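Stileck Wipe-Down Practice Kit – Good Practice Notes for Cloth Work with Grippers

By Rocío Painemal, Pandmont shop desk

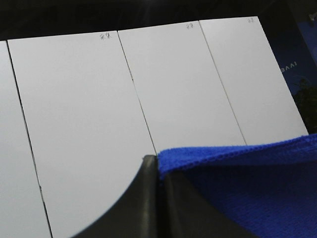 Gripper finger and blue microfiber towel over a row of white panels.

I get more email about this kit than anything else on the Pandmont shop, and most of it isn't about the kit at all. People want to know what rules they should be working to when a robot handles a cloth near a smooth surface. So I've put the product details and our house rules on one page, and you can take whichever half you came for!

What's in the kit

You get 13 microfiber towels, one roll of tip tape, a pad of log sheets and the printed rule card. No panels included – you'll want to use the surfaces you're really going to be cleaning. The towels come washed once already (fresh ones shed like a cat in spring) and they all have a stitched hem, because our gripping rule depends on it. Color is blue only for now. I keep asking for yellow.

Shipping weight is 2 pounds.

The rule card

Danjuma Ekwueme wrote the first version of the card for our own bench, and it has been argued over ever since. This is how it reads today.

Before you start: Run a fingertip over every gripper tip. If you can feel a burr, tape it or swap it. Check that the work surface can't slide when you lean on it. Set your force limit first and write it on the log sheet, then load the program.

Picking up: Grip on or just behind the hem, never in the middle of the cloth. Lift slowly and let the towel hang for a moment before you travel. If it's bunched up under a finger, put it down and try again.

Wiping: Start with the lightest contact that still moves the cloth. Keep cloth between the fingertip and the surface for the whole stroke. Slow down at seams and joins, and cross them squarely if your path allows it. Hems love to catch on a gap between two panels, and the robot will keep pulling unless you've told it not to.

People nearby: Hands out of the work area while the arm has power. That goes for straightening a corner of the towel too, and yes, I know how tempting that is. Pause, wait for a full stop, fix the corner, step back, resume. Whoever is running the session keeps the stop button within reach.

Stopping: Any snag, any scrape, any noise you didn't expect – stop and log it. Don't wait for the end of the stroke.

Labels and handwriting

Lots of you write on your parts in pen, near the top edge, and then ask me why the writing has gone fuzzy. Wiping takes ink off! Either keep your strokes away from the marks or put the marks on the back. If a mark has to stay readable from the front, add a no-wipe strip to your path and note it on the log sheet. Jummai Bashir at the Condness workshop leaves a strip two fingers wide along the top, and that's the habit I've picked up as well.

Camera checks

If you have a camera down at the wrist, look through it before you approve a path. A towel can drape over one side of a finger and hide exactly the bit you care about, where the tip meets the work. I like a second view from the side for the first few runs. With only the wrist view to go on, keep the speed down and check the surface by eye between strokes.

How this sits with the formal standards

The card is bench-level good practice. It doesn't replace your risk assessment, your site rules or the manual that came with your arm, and where they're stricter, they win. Please don't quote our card to an inspector as if it were a standard (somebody did, and Babatunde Nnaji had a long phone call).

Care and replacement

Wash warm, no fabric softener, air dry. Retire a towel when the hem starts to come loose. I got 23 washes out of my last one before the stitching went. Don't mix bench towels with floor towels, ever – one bit of grit is enough to scratch a glossy panel.

Fits

Any two-finger gripper that can close fully on a folded hem. The tip tape also goes on the Lei soft tips, but clean them with a damp cloth first and let them dry.

Questions about orders come to me. Questions about the rule card go to Cyril Haslam, who is collecting changes for the next printing in March. Send him your snag logs too, he reads every one of them.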